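Bench diary
18 Nov 2025, Widad Nassar
3 comments · 16 shares

In at Wombridge before the heating. The Vutska cell had been left powered overnight with the brakes on, as I asked, and the left arm had not crept. That rules out the brake on joint two, which was my first suspect. It leaves the wrist, the hand mount, or the model.

The complaint, for the record. On the pot task the left hand arrives low on the handle. The fingers touch the wire and slide down it, and the grasp closes on the bend. In Pesura the same trajectory closes properly every time. The right hand is fine in both. Dorin put in a vertical offset last week to get through a demo and did not remove it, so the first job was to remove it and get an honest baseline.

Baseline without the offset: 54 attempts, 42 good grasps, all on the left hand, same start pose, pot placed against the corner stop each time. Of the misses, all were low and none were high. A random error would have given me some of each. I wrote that on the whiteboard and went to look at the mount.

The hand mount is the Văduva adapter, the second one we have had. The first one had its dowel holes drilled oversize and went back. This one is good on paper. I took the hand off (cable first, then the four screws in a cross pattern, supporting the palm from below) and cleaned both faces with a lint-free wipe. There was a smear of old thread locker on the flange side, hard, close to the lower dowel. It was thick enough to feel with a fingernail. Scraped it off with a plastic blade. Checked with blue afterward and the contact patch went all the way around, where before it had been missing a crescent at the bottom.

A tilt at the flange gets multiplied by the length of the fingers, and the fingers on these hands are long. The direction is right too. Packed up at the bottom, the hand noses down.

Refitted the hand. New screws, medium thread locker on the threads only, a very small amount. Torqued in two passes. Paint marks on all heads. I have added to the maintenance sheet that the flange is to be wiped and inspected with the hand off, not just brushed around the edge.

While it was apart I did the finger checks. Left hand: thumb tendon slack, took up half a turn at the adjuster. Fingertip pads worn smooth on the index but not through. Left them. Right hand: nothing to do. Cable strain relief on the left forearm had rotated and was starting to rub the jacket. Turned it back, put a wrap of tape under the clamp, and made a note to look again in January.

Then the tool center point. I used the pin method, hand closed on the ground pin, tip to tip with the fixed pin on the bench, four orientations. First set of results was poor. I had the pin seated against the finger pad instead of in the notch. Second set was good. The new numbers differ from the stored ones mainly in pitch, as they should if the thread locker was the fault. Saved under a new name, old file kept and locked.

Lunch at the desk. Dorin came by and asked whether his offset could go back in if the demo script needed it. No. If the script needs an offset, the calibration is wrong and I want to hear about it. He took that reasonably well and spent the next hour helping me with the camera.

The camera was a smaller matter. The bracket was tight, the lens lock was tight, and the board check came back inside limits. We reran the hand-eye routine anyway because the hand had been off and the old result was tied to the old tool frame. One pose failed from glare off the target. Dropped it and repeated with the blind down.

That left the Pesura side. A model that agrees with a badly seated hand is not much use, and I wanted to know if anybody had ever nudged the simulated wrist to match the real one. The change log says no. The wrist transform is as delivered. However the pot model had been swapped in the spring, and the handle on the current one is a separate part fixed to the body with its own contact settings. The friction on that part had been left at the default, which is far higher than wire deserves. So the simulated fingers could touch low and stick, where the real ones touch low and slide. It would have hidden a bad approach for as long as anyone cared to rely on it.

Lowered the handle friction in three steps. At the lowest the simulated hand began to show a slide as well, if I fed it the old tool frame. With the new tool frame it did not. This is the first time since the swap that the two have disagreed and agreed in the same places.

Reloaded the full two-arm tabletop file for the last check, with the board and the plate back in, left hand to the wire handle, right hand holding the food item over the board.
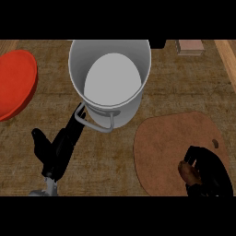
Clearance between the arms was my other worry. With the left wrist pitched up by the correction, the elbow moves out a little, and the planner has to keep the two forearms apart through the whole lift. Ran the swept volume check with the right arm parked and again with it working. Both passed. I tightened the keep-out margin on the left forearm anyway and it still found a path, slower by a fraction.

Back on the real cell, short run before closing. 16 attempts, 16 good, fingers landing on the wire and staying. Too few to sign off. The long run goes on tomorrow with the same count as the baseline so the two can be compared directly. I want it done from cold, with no warm-up cycle, because that is how the day shift starts it.

Open items:
- Order index finger pads, left hand. Use the part number on the bag, the one in the manual is for the older hand.
- Ask Văduva if the adapter can be supplied with a relief groove around the dowels. Any residue would then have somewhere to go.
- Pesura: go through the friction on every part that was swapped in the spring. The plate and the cutting board are probably at default as well.
- Dorin to delete the offset from the demo script and send me the diff.
- E-stop on the left pedestal has a stiff reset. Works, but log it.

Left the cell powered down this time, brakes on, both hands open, pin back in its tube in the top drawer. Key with the shift lead.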